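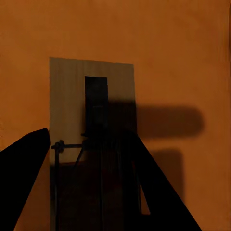 Nistel Drornitz : une saison avec le but pliable

Le Drornitz est le plus grand des deux buts pliables de Nistel. Je l'ai acheté en juillet pour les séances des moins de 14 ans que j'encadre à Lozano, et il a servi deux fois par semaine depuis. Auparavant nous jouions avec des piquets et un filet de récupération, donc la comparaison est vite faite. Je l'ai payé de ma poche.

Montage

Le cadre se déplie en quatre segments qui se verrouillent par des goupilles à ressort. La notice propose de commencer par la barre transversale. Je conseille de faire l'inverse : poser les deux montants à plat, les relier à la base arrière, puis relever l'ensemble. Seul, il me faut 14 minutes. À deux, on descend à la moitié sans se presser.

Les goupilles sont dures les premières semaines. Celle du montant gauche accroche encore par temps froid et je finis souvent par enlever mes gants. Les crochets du filet sont bien espacés, sauf dans les angles supérieurs où il reste un jour assez large pour laisser passer un ballon de taille 4. J'ai ajouté deux attaches de câble de chaque côté.

En jeu

La barre encaisse les frappes sans se déboîter. Sur un tir appuyé à mi-hauteur du poteau, tout le cadre recule de quelques centimètres si l'on n'a pas mis les sacs de lest. Ils sont fournis vides, et il faut les remplir de sable. Avec les sacs pleins le but ne bouge plus, y compris sur synthétique. Je ne l'utiliserais pas sans lest avec des enfants autour.

Le rebond sur le poteau est plus mou que sur un but fixe en aluminium. Pour travailler les reprises, cela change un peu la lecture de la trajectoire, et les gardiens s'en plaignent davantage que les attaquants. Le filet amortit bien : le ballon retombe dans le but au lieu de ressortir vers la surface, ce qui fait gagner du temps sur les exercices de finition.

Ansel Zamora, qui entraîne les gardiens, a testé en parallèle le modèle de Loltetach. Il le trouve plus rigide et préfère ses crochets. En revanche, le Loltetach ne rentre pas dans le coffre de sa voiture avec les sièges relevés — le Drornitz, si.

Transport et usure

La housse est le point faible. La fermeture éclair a lâché côté pied au bout de deux mois et je la remplace par une sangle. La poignée est cousue trop près du bord, le sac penche quand on le porte d'une main. Le cadre lui-même a quelques éclats de peinture aux jonctions, rien qui touche au métal en dessous. Le filet n'a aucune maille rompue.

Le service client a répondu en trois jours pour la fermeture. On m'a proposé une housse neuve à moitié prix, que j'ai refusée.

Pour qui

Pour un club qui partage son terrain et doit tout ranger le soir, le Drornitz fait le travail. Ceux qui peuvent laisser le matériel en place ont intérêt à regarder un but fixe. À 88 euros les deux filets de rechange, mieux vaut aussi ne pas le laisser dehors l'hiver.

Note : 7/10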